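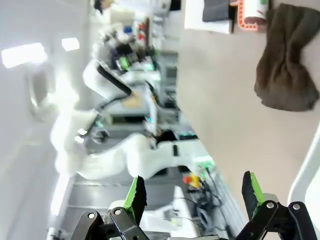

Section 4. Preparing and running the visitor demonstration

This section applies to the two-arm table station at the Zeltia site when it is shown to visitors. It does not replace the operating instructions in Section 3. Staff who have not completed the station induction may assist with seating and welcome duties only. The procedure was last revised on Tuesday, September 8, 2026, ahead of the October open day.

4.1 Before visitors arrive

1. Switch on the station and leave it idle until the start-up checks in Section 3 are complete.

2. Inspect the finger pads on each gripper. The pads are bright green and should sit firmly against the inner edge of the finger. Replace any pad that has lifted or torn.

3. Check that the screw heads on the finger linkages are flush. Do not tighten them while the arm is powered.

4. Place the white bin within reach of the arm and put one towel in it. A dark towel shows up well against the white interior and can be followed by visitors standing further back.

5. Run one trial grasp. The fingers should close on a gathered part of the towel, with fabric held between both pads.
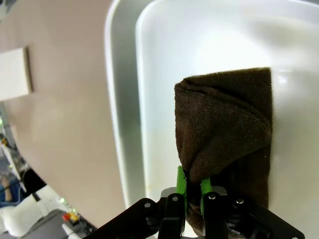

6. Open the gripper fully, return the arm to its rest position and record the trial in the Dakach log.

Note: Towels with loose threads are to be withdrawn from use. Lint on the pads reduces grip and should be brushed off between sessions.

4.2 Laying out the table

The table demonstration is known in the visitor programme as the Cuveck routine. It uses ordinary household articles, so that visitors with no technical background can judge the work for themselves.

1. Clear the table of tools, drinks and personal belongings.

2. Set out the paper towel roll, the lint roller in its pink holder, the brown cloth and the metal tray. The tray must be empty. Articles may lie at an angle; exact alignment is not required.

3. Keep the articles apart where possible. A cloth lying over another article may be lifted together with it.

4. Open the fingers of both grippers before the arms are moved over the table.
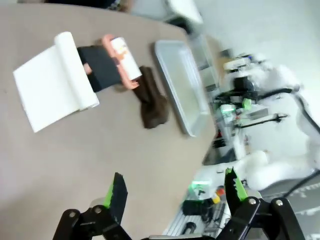 5. Confirm that cables running along the arms hang freely and cannot catch on the tray or the table edge. Move each arm slowly through its full reach once, at the reduced speed setting of 400.

6. Ask a second member of staff to confirm the layout and sign the sheet.

Caution: The arms may start without a sound. No person may reach over the table once the layout has been signed off, whether or not an arm is moving.

4.3 During the demonstration

1. Welcome the group and state the safety rules before the first movement. The standard wording is given on card 338.

2. The member of staff on duty stands behind the table, facing it, and keeps both hands clear of the working area. Loose cords and open cuffs should be secured.

3. Start the routine. One gripper takes the lint roller and the other takes the cloth. Each may hold its article above the table for a time while the next movement is prepared. Small scraps of coloured paper may be put on the table for this part of the programme.

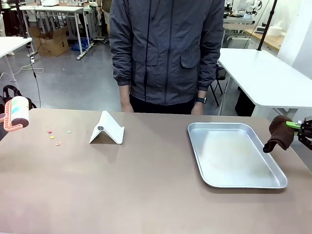 4. Allow the routine to continue if an article is set down in a different place from the one planned. Such differences are normal and may be explained to the group.

5. If an article is dropped on the floor, pause the routine, wait until both arms have stopped, and only then retrieve it.

6. Questions on the control software are to be referred to Aušra Luik, who holds the technical brief for open days. Printed copies of the Rimkutė leaflet may be handed out at the end.

Caution: Visitors may not handle the grippers, even when the station is switched off.

4.4 After the session

1. Return both arms to rest and switch off the station.

2. Remove the scraps and wipe the table with a dry cloth. Do not use spray cleaners near the grippers.

3. Enter the start and finish times in the log, together with any pause longer than one minute.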